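The Tustusine Ferry: A Notice of Closure

The Department of Inland Crossings advises that the Tustusine ferry will cease operation at the end of September. Passengers holding return tickets are asked to use them before that time. The crossing to Mulcahy will afterward be served by the new bridge, whose colour was settled by public vote.

The Department records, for completeness, that the ferry has carried a passenger for whom no fare was ever entered. She boards at the Mulcahy side at dusk, stands at the rail, and is not aboard when the ramp is lowered at Tustusine. Successive masters have noted her in the log under the heading of Weather, there being no other suitable column.
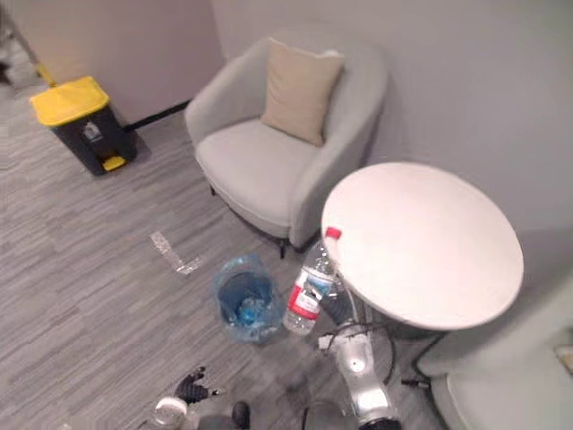 What will become of the unlisted passenger when the ferry is withdrawn?
The Department has no power to move her to the bridge, and her case has been referred to the regional office at Sarnia, where it is held with other matters of no fixed category.

An inspector was sent from Sarnia in the spring to settle the question. He made the crossing 19 times. His report runs to 2 pages, the first of which deals with the condition of the life jackets. On the second he states that the passenger asked him the hour, that he told her, and that she thanked him and said there was still time. He did not ask for what. He has since requested a posting to Cumico, where there is no water of any kind, and the request has been granted.

Residents of Mulcahy were invited to comment. The Department received 200 letters. Most concerned parking. Several of the older residents wrote that a lamp had always been left burning at the landing, and asked who would now be responsible for the oil.
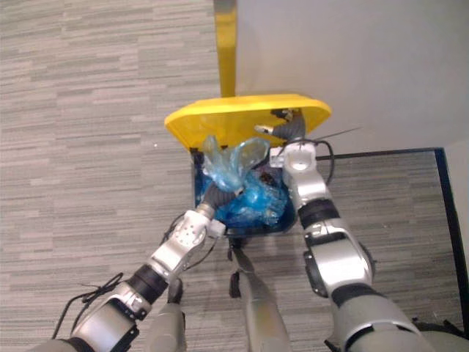 The Department has considered the matter of the lamp with care. It does not appear in any schedule of assets and cannot therefore be retired. It will remain at the landing, and a small allowance for oil has been placed under Grounds and Mowing.

The final sailing will leave Mulcahy at dusk — the timetable has been changed to permit this. The master has asked that the rail on the upstream side be kept clear, and passengers are requested to stand elsewhere. One additional ticket has been printed for the crossing. It is marked Single, and it will be left on the rail.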